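4.3 Slip and late release on sealed cylindrical items

The fault we spent most time on was not in the plan. It came up in March, during the ordinary sorting runs, and it concerns one class of object only: long smooth things in a sealed casing. Fruit was fine. Bowls were fine once the rim grasp was sorted (see 4.2). The sausages were not.

Setup as in section 3. Doltar arm, two-finger gripper, wrist camera, white cloth on the bench, items laid out by hand before each run. Task is pick one item, lift, place in a bowl, open, retreat. Controller is the Zasell release we froze at the start of the study, no changes to gains.

Over 130 runs with a cased sausage as the target, 26 ended in what we logged as a fault. Two kinds, and they look alike from across the room, which is partly why it took us so long.

First kind: slip on lift. Fingers close, force reading climbs and settles, arm goes up, item rolls out along its long axis and drops back on the cloth. Mostly harmless. The casing is smooth and the pads touch it along a thin line, so any error in the grasp angle becomes a twist as soon as the weight comes on. Worst when the item lay diagonally to the arm's approach, as the angle estimate was poorest there. The estimator takes the two ends of the item and draws a line between them. With a crimped end it sometimes took the crimp as the end and sometimes the shoulder behind it, and the line swung by a few degrees from one image to the next.

Second kind is the one that matters for safety. Slip happens, item drops, but the gripper state stays at HOLDING. The arm then carries on to the bowl with nothing in the fingers, opens, and reports success. On 3 occasions it did worse: the item had slipped only part way, hung by one end, and was dragged sideways into the bowl at transfer speed. The bowl was pushed off the bench on one of these. An operator had a hand near the bench edge at the time, in breach of our own rule but it was there. No injury. We stopped work for the day and wrote it up on 28th May, later than we should of.

Cause, as far as we can tell. The hold check compares finger gap with a minimum, and the minimum was set on the fruit. A finger gap that means "empty" for a peach is well inside the range for a sausage, so the threshold had been lowered by hand to let thin items through, then never put back up per item. At the lowered value the pads could close almost fully and still pass. Force reading did not help, the two pads pressing on each other give a number much like a light grasp. So the check was in effect always true. It had been so for the whole of the earlier set, and we have gone back and marked those results in Table 5.

The Metwally force pads would likely have caught it, but these were off the gripper for repair during the runs in question. We can't say more than likely.

What we changed. Hold minimum is now set per item class, and the class is logged with it. A second look from the wrist camera after lift, before transfer, with the arm stopped; if the target is still on the cloth the run is aborted and the fingers open in place. Transfer speed cut by half for anything long. A physical lip was fitted along the bench edge. The angle estimate now uses the middle of the item and ignores the ends, wich removed most of the swing between images.

The second look costs around 2 seconds a run. We think this is worth paying. It does not cover the case where the item hangs by one end and hides the cloth behind it, and for that we have no fix yet beyond the lower speed. Repeats at Zusau used the same cloth and the same type of item, but a different arm, and are not pooled here.

Figure 7. Wrist camera view with fingers open. Cased sausage lying diagonally on the cloth, fruit further back, bowls to the right.

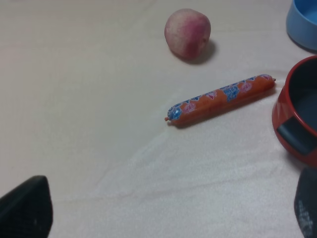

Reviewer 2 asked whether the per-class minimum simply moves the fault somewhere else, as a wrong class label would bring back the same always-true check, and wanted the abort tested with labels swapped on purpose before the lower speed is described as a safety measure.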